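Small satellites, shared ground: the Narau station opens its second year

2020-02-04

The ground station at Narau has signed its contract for a second year, and four new university teams will receive time on the antenna. Maricel Bautista, who manages the schedule, told us that the new teams will begin in September. Each team has one small satellite, and most of them wish to study coastal water and soil moisture.
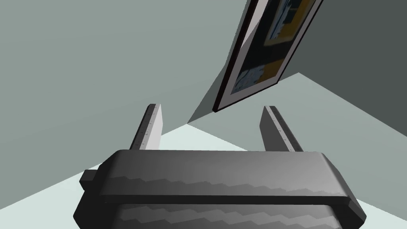
Sharing one antenna between many satellites is difficult work. A satellite in low orbit stays above the horizon only for a few minutes, and two of them often ask for the same pass. Until now, the requests were arranged by hand in a long table. The new planning software from Hisuvell does this part and warns the operator 24 hours before a conflict. It draws each conflict as a tilted box, hung on the chart as steeply as the framed picture on the gray-green wall, so the operator finds it quickly. Nestor Bañez tested the program during 46 passes and lost three of them, all in heavy rain.

The price is still a question. Zulura pays for the electricity and the land, but the teams must pay for their own radio license. Genalyn Agbayani would like a common fund for the smaller universities, and she has written a proposal which the partners will read before the summer. 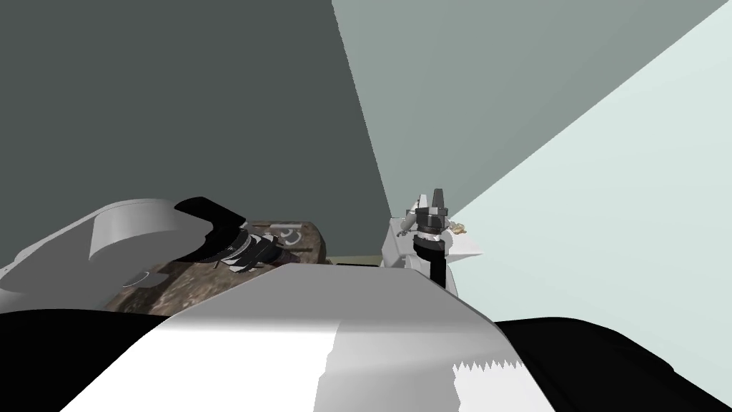

Plain walls meeting at diagonal seams, in a computer rendering.

Teams that want to apply for the next round can send their orbit data and frequency plan to Thanasis Chatzigeorgiou at the Fraser office. Late applications go on the waiting list.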